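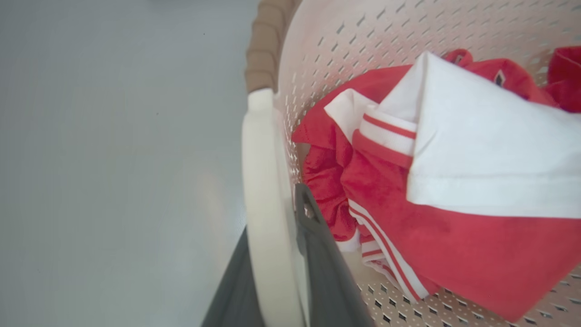
Chapter 4
Who Pays When the Game Is Free?

Print this chapter | E-mail this chapter

Skostex is a puzzle game about moving colored jars along a shelf. It costs nothing to download. It costs nothing to play, either, for the first 30 levels, and a patient person can go a good deal further than that without paying a cent. The studio behind it, Lotberg, employs 100 people, rents a pleasant building, and has somehow never run out of coffee. Our business in this chapter is to find out who is buying the coffee.

You will remember from Chapter 3 that a boxed game is priced much like a toaster. The maker guesses how many people want one, picks a number for the sticker, and hopes. The buyer pays once and goes home. If the buyer plays for 200 hours, the maker earns nothing extra. If the buyer plays for ten minutes and trades the thing in, the maker has still been paid. It is a clean arrangement and both sides understood it, even when they grumbled.

The free game works backward. The maker gives the product away, then watches what people do with it and puts small prices in the places where they seem least likely to walk past. Economists call this price discrimination, a term that sounds worse than it is. An airline does the same thing when two people in the same row have paid very different fares for the same bag of pretzels.

4.1 The player who never pays

Suppose that Skostex has 200 players in a very small town. Most of them will never spend anything. A few will buy one cheap item, perhaps a fancier jar, and feel slightly foolish. One or two will spend a great deal. The trade calls this last group "whales," a word it uses freely in meetings and hardly ever on the company website.

It is tempting to think of the players who never pay as freeloaders. Lotberg does not see them that way, and neither should you. They fill the leaderboards. They tell their cousins. They give the big spender somebody to beat, and a gold jar is not worth much if there is no one around to be annoyed by it. In the language of Chapter 2, they are part of what is being sold.

4.2 Gems, coins, and other fog

Very few free games let you pay for things in dollars. You pay in gems. Dollars buy gems, gems buy jars, and somewhere between the two your sense of what a jar costs goes quietly to sleep.

Consider Grotumell, a farming game with a loyal following and a great many turnips. A new barn costs 100 gems. Gems are sold in packs of 30. Four packs will do it, with 20 gems left over, and there is nothing in the shop for 20 gems. The leftover gems sit in the corner of the screen looking lonely until the player buys another pack to keep them company. The pack sizes were chosen by someone who can divide.

There are three things to notice. The in-game money hides the real price. The odd pack sizes leave a balance that feels wasted if it isn't used. And the purchase takes place well before the spending, so that by the time the barn goes up, the pain of paying is long gone. We will come back to this third point in Section 4.5, where it turns out to explain gift cards as well.

4.3 Selling impatience

The other great product of the free game is time, or the removal of it. Turnips in Grotumell take eight hours to grow. They do not need to take eight hours, being pictures of turnips. The wait was put there on purpose, and for a few gems it can be taken away again.

A store that locked its front door and charged customers for the key would not last long. The farming game has done nicely. Part of the reason is that the wait also brings people back: a player with turnips due at six will open the game at six, see the barn, see the 20 gems, and begin to think.

Some studios dislike all this and say so. Fuchs, a racing game sold at one flat price, put the words "no gems" on its store page in March. Whether such a promise can survive a slow year is a question of costs, and we take up costs next.

Before you read on, write down the last thing you bought inside a game and what it cost in dollars. If you can only remember the gems, keep the note anyway – you will need it for Section 4.4.

Print this chapter | E-mail this chapter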